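Last updated: April

Category: Interiors and Building Fabric

3.2 Ceiling linings

Most rooms in the Redville survey had a flat lining of long panels in white or off-white. We recorded panel direction, the state of the joints and the meeting with the wall. Of the 660 rooms visited, 449 had panels of this kind — the rest were plastered or left open.

Figure 4 gives a typical case, with long white panels, thin dark lines at the joints and light grey wall to one side. 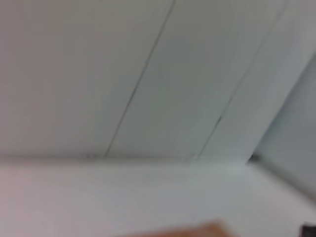

3.3 Joints and corners

Figure 4. Panelled ceiling, Redville survey.

Joints were scored by eye from floor level. Tarawneh and Godinho scored each room separately and then compared sheets. Inside corners gave the most disagreement, as a dark spot there may be a gap or only shadow — such cases were marked "unclear" and left out of Table 2.

Related items
Sequeira and Fonseca: Wall linings in small rooms
Nogueira: Paint colour and daylight at Darkivier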